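Clemwood needle slip fault
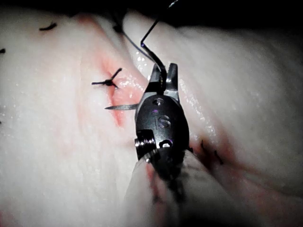 What is the Clemwood needle slip fault?
It is a loss of grip force in a wristed needle driver, in which the jaws let a curved suture needle rotate or slide while the control software still reports a firm hold.

The fault is named after the Clemwood test laboratory, where it was first recorded during bench trials of automated suturing. It affects cable-driven instruments of the Vieira pattern, in which the jaws and wrist are moved by separate cables running through the shaft.

Cause
Grip force is estimated from motor current at the base of the instrument. As a cable stretches, friction in the wrist takes up a growing share of the load, and the current no longer matches the force at the jaw tips. The error is greatest when the wrist is sharply bent. Attila Orbán, who wrote the first report, found that worn jaw inserts made slip more likely but did not cause it alone.

Occurrence
In the Clemwood trials, 13 slips were logged in 1,096 needle passes. Most came during needle extraction, when the tissue pulls back on the needle. In three cases the controller went on to the next motion and the needle point scratched the surface beside the stitch line. No needle was dropped.

Detection and correction
Kęstutis Adomaitis later proposed a comparison of the expected and observed needle angle after each regrasp. The Tramstead controller uses this method and halts if the two differ by more than 6 degrees. After a halt, the operator must open the jaws by hand control and regrasp before motion can resume. Cable tension is checked again before the instrument is returned to use.

See also
Cable backlash
Pitedar wrist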